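Course Handout 3: Reflection, Gloss and the Measurement of Surface Finish
Interior Materials and Finishes, Unit 2
Prepared by Man-lok Wei. Lab sections: Ka-ming Shek.

Read this before the July lab. Bring a calculator and the Hulness tables. The derivations are in the course reader and are not repeated in these notes.

1. Scope

Light that reaches a surface is reflected, absorbed or transmitted. This handout deals with the reflected part only, and with how its direction depends on the finish. Mirrors and glossy floors are the two cases used most often in the problem sets.
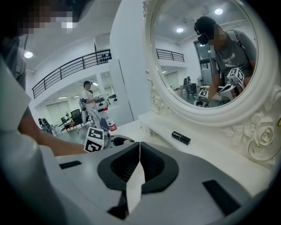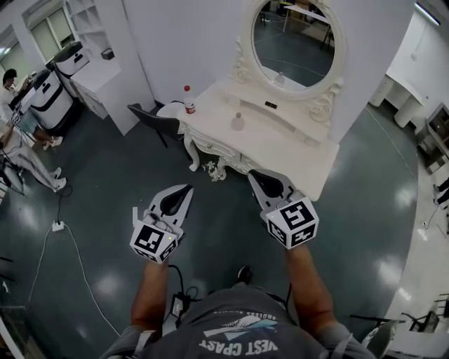 A reflecting surface is described by two separate properties. The first is reflectance, the fraction of incident light that is sent back. The second is the angular distribution of that light. Two samples can have equal reflectance and look nothing alike. A sheet of matte white paper returns a large share of the light that falls on it, spread over all directions. A polished black tile returns much less, but most of what it returns leaves in one direction, and the eye reads it as shiny.

2. Terms

Specular reflection: reflection in which the angle of reflection equals the angle of incidence, both measured from the normal to the surface.

Diffuse reflection: reflection spread over many directions. An ideal diffuser has the same luminance from every viewing angle.

Gloss: the appearance associated with the specular part. It is measured with a glossmeter and reported in gloss units (GU), along with the angle used.

Haze: a halo or milky look next to the specular highlight, caused by light scattered through small angles.

Distinctness of image: the sharpness of the reflected image. A floor can have high gloss and poor distinctness of image if it is slightly wavy. The shallow waviness common on sprayed coatings is called orange peel.

3. The role of roughness

Whether a surface acts as smooth or rough depends on the height of its irregularities compared with the wavelength of the light. The middle of the visible range is near 550 nanometers. Irregularities well below that leave the specular beam mostly intact, while larger ones scatter it.

The angle matters too. A path difference between rays reflected from high and low points equals 2h cos(theta), where h is the height difference and theta is measured from the normal. As theta approaches 90 degrees the cosine goes to zero, so the surface behaves as if it were smoother. An eggshell wall that looks flat from straight on will show a clear sheen when viewed along its length. Painters check for missed patches this way, with a lamp held close to the wall.

4. Reflectance and angle

For a clear coating with refractive index n, the reflectance at normal incidence in air is

R = ((n - 1) / (n + 1)) squared

With n = 1.5 this gives R = 0.04, or 4 percent. The value rises slowly up to an angle of 60 degrees and steeply after that. Most floor finishes have an index close to 1.5, so differences in their gloss come mainly from texture and from the condition of the coating.

A household mirror is a different case. Most of the light passes through the glass and is reflected by the metal layer on the back. The front face adds a weak second image, displaced from the main one. Touch a pencil tip to a mirror and look at it from the side - the gap between tip and image depends on the thickness of the glass.

5. Choosing the measuring angle

Start every measurement at 60 degrees.
If the reading is above 70 GU, repeat at 20 degrees.
If the reading is below 10 GU, repeat at 85 degrees.
Otherwise keep the 60 degree value.

Always state the angle. A report that says "gloss 76" with no angle will be returned for correction. At 60 degrees, 76 GU calls for a second reading at 20 degrees, and both go in the table.

6. Lab procedure

Each bench has one Siu tile set and one Altideck panel. The panel was sanded in two zones, one with 400 grit and one with 3000 grit, and left uncoated afterward.

Wipe the sample with a dry lint-free cloth. Calibrate on the black glass standard and record the value. Take three readings in each zone, turning the meter a quarter turn between readings. Record all three and the mean. If the spread is more than 5 GU, clean the sample and start that zone again.

Do not slide the meter across the panel. Lift it and set it down.

The Famum meters turn off by themselves when idle and must be recalibrated when switched back on.

7. Problems

Compute R at normal incidence for n = 1.4 and n = 1.6. Express the second as a multiple of the first.

A surface has a height difference of 200 nanometers. Find the path difference at 20, 60 and 85 degrees, and compare each with 550 nanometers.

Explain why a waxed floor can lose distinctness of image before its 60 degree gloss changes much.

Written answers go to Ka-ming Shek at the start of the lab. Show units on every line.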